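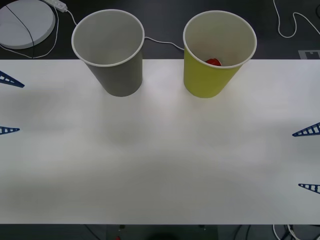 작업 노트, 7월
작성: 종이컵 담당

오후 2시 조금 넘어서 책상에 앉았다. 오늘은 종이컵 이야기만 길게 쓰게 될 것 같으니, 바쁜 분들은 맨 아래 '다음에 할 일'만 읽고 가셔도 된다. 나는 원래 메모가 길다. 지난달 노트도 컵 테두리 얘기로만 두 쪽을 채웠는데, 그걸 끝까지 읽어 준 동료가 있었다는 게 아직도 고맙다.

지금 쓰는 컵은 회색과 연두색 두 가지다. 원래는 흰 컵 한 종류로 통일하려고 했는데, 흰 상판 위에 흰 컵을 놓으니 자꾸 손으로 쳐서 넘어뜨리게 되더라. 그래서 Lillico에 색 있는 컵을 부탁했고, 1000개들이 상자로 왔다. 회색은 차분해서 마음에 들고, 연두색은 처음엔 좀 튄다 싶었는데 며칠 쓰다 보니 정이 들었다. 책상에 연두색이 하나 있으면 괜히 기분이 나아진다. 장마철이라 더 그런지도 모르겠다.

규칙은 간단하게 정했다. 연두색 컵은 물건이 들어가는 컵, 회색 컵은 비워 두는 컵. 빨간 작은 것은 늘 연두색 쪽에 넣는다. 처음에는 반대로도 해 봤고, 컵 옆에 이름표도 붙여 봤는데, 이름표가 습기에 말려 올라가서 하루 만에 다 떼었다. 색으로만 구분하는 게 제일 편하다. 새로 온 분들도 한 번 들으면 잊지 않는다.

컵 놓는 자리는 상판 안쪽, 우리 앉는 자리에서 먼 쪽이다. 앞을 넓게 비워 두려고 그렇게 했다. 팔꿈치가 닿을 일이 없고, 종이를 펴 놓고 적기에도 좋다. 다만 안쪽 끝까지 바짝 밀어 놓는 버릇이 나에게 있는데, 이건 고쳐야 한다. 컵은 가벼워서 조금만 스쳐도 뒤로 넘어가고, 뒤로 넘어가면 그 컴컴한 바닥에서 작은 것을 찾느라 한참을 엎드려 있어야 한다. 지난주에 한 번 그랬다. 손전등까지 들고 찾았는데 결국 내 실내화 안에 들어 있었다.

책상 뒤의 선도 이참에 적어 둔다. 멀티탭은 흰색이고, 거기서 나오는 선도 흰색이라 어두운 바닥 위에서는 잘 보인다. 문제는 선이 상판 쪽으로 자꾸 기어 올라온다는 것. 컵 뒤로 가느다란 선이 지나가게 두면 컵을 들 때 같이 딸려 올라올 수 있어서 신경이 쓰인다. Stekow에서 나온 선 정리 클립을 200개나 사 두고 아직 봉지도 안 뜯었다. 누구든 시간 나면 먼저 뜯어서 써도 된다. 봉지는 서랍 두 번째 칸, 마스킹 테이프 밑에 있다.

상판은 무광 흰색이라 눈이 편하다. 예전 Zestbridge 작업실에서 쓰던 번들거리는 책상은 오후만 되면 천장 조명이 그대로 비쳐서 눈이 아팠다. 지금 것도 가운데가 살짝 밝아 보일 때가 있지만 그 정도면 충분히 참을 만하다. 닦을 때는 마른 천으로 한 번, 물기를 꼭 짠 천으로 한 번. 세제는 쓰지 말 것. 작년에 썼다가 얼룩이 져서 그걸 지우는 데 더 오래 걸렸다.

컵 소모량도 궁금해하는 분이 있어서 장부를 뒤져 보았다. 올해 들어 지금까지 쓴 컵이 605개다. 생각보다 많아서 조금 부끄러웠다. 테두리가 눌린 것만 버리자고 했는데, 나부터 옆면에 작은 자국만 있어도 버렸던 것 같다. 이제 자국 있는 컵은 따로 모아 두었다가 나사나 고무줄 담는 데 쓰자. 이미 창가에 한 줄 모아 놓았고, 꽤 귀엽다.

겹쳐 보관할 때는 너무 꽉 누르지 말아 주세요. 습한 날에는 컵끼리 붙어서 뺄 때 테두리가 풀린다. 말린 테두리가 한 번 풀리면 다시는 예쁘게 안 돌아간다. Doãn 컵은 종이가 두꺼워서 덜하다는데, 다음 주문 때 한 묶음만 섞어서 비교해 볼까 한다.

다음에 할 일
- 컵 자리를 상판 끝에서 손바닥 하나만큼 안으로 들이고 연필로 살짝 표시하기
- 선 정리 클립 뜯기 (제발)
- Lillico에 회색만 따로 살 수 있는지 물어보기
- 창가 컵에 고무줄 옮겨 담기

4시 반. 차 한 잔 마시고 와서 연필 표시부터 해야겠다.

댓글

초록창고: 컵 누르지 말라는 말씀에 뜨끔했습니다. 범인은 저예요. 다음부터는 살살 넣을게요!

둘째서랍: 클립 봉지 찾았는데 마스킹 테이프 밑이 아니라 위에 있었습니다. 뜯어서 세 개 썼어요.

밤근무: 회색만 살 수 있으면 저도 같이 주문할게요. 내선 3812로 연락 주세요.

문의: 작업실 내선 3812 | © Zestbridge 작업 노트 | 맨 위로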